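Flomodby Keeps Its Night Soup Kitchen Open Through Winter

The night soup kitchen on Pandey Street in Flomodby will stay open until the end of winter. The district office confirmed this in November, after two months in which it was not clear if the rent could be paid.

The kitchen serves hot soup, bread and tea from 6 in the evening. Last winter it was open only on the coldest nights, and people had to telephone first to ask. Now the door will open every night, also on holidays. In October the kitchen gave out 377 meals, against 162 in the same month one year before.

"Many of the people who come now have a job," said Yee-man Cheng, who manages the kitchen. "They work late in the warehouses and the last bus has already gone. They need something warm before they walk home." 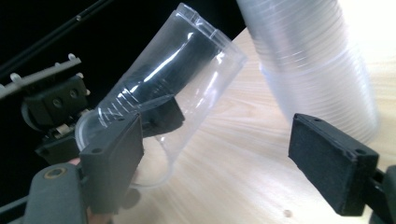 The rent was the largest difficulty. The owner of the building wished to raise it from the start of the new year, and the kitchen had no money left for this. After talks, the owner agreed to keep the old price until spring, and the district will pay for the heating. Smaller costs remain with the kitchen itself, and most of them are for simple things such as bread, gas, soap and cups. Clear plastic cups with fine ridges around the lower part are a common kind for cold water, but tea needs something thicker, and the kitchen would like to change to washable mugs for all drinks. For this it must first repair the sink in the back room.

The soup comes from Skokidwood, a cooking school on the other side of the river. Students prepare it in the afternoon as a part of their lessons, and a driver brings it before the door opens. There is always one soup without meat. The bread comes from two bakeries in the neighborhood, which give what they did not sell during the day.

Kwan-ho Au, who teaches at Skokidwood, said the work is useful for the students. "In a lesson they cook for four persons. For the kitchen they must cook a very big pot, and the salt is completely different," he said. He added that the lentil soup is the one people ask for most often.

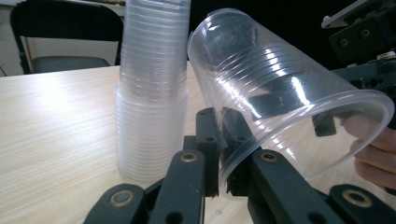
Clear plastic cups, stacked on a wooden table.

Some neighbors complained last year about noise on the stairs after the kitchen closed. To answer this, the entrance was moved to the courtyard side, and the lamp there was changed for a stronger one. The district office has received no new complaints since September.

A concert to collect money for the kitchen will be held in the Lemovora hall in December. The hall has 175 seats, and tickets can be bought at the door or at the Flomodby library. People who want to give blankets or winter gloves can bring them to the kitchen in the afternoon. Clothes of other kinds can not be accepted now, as there is no room to keep them.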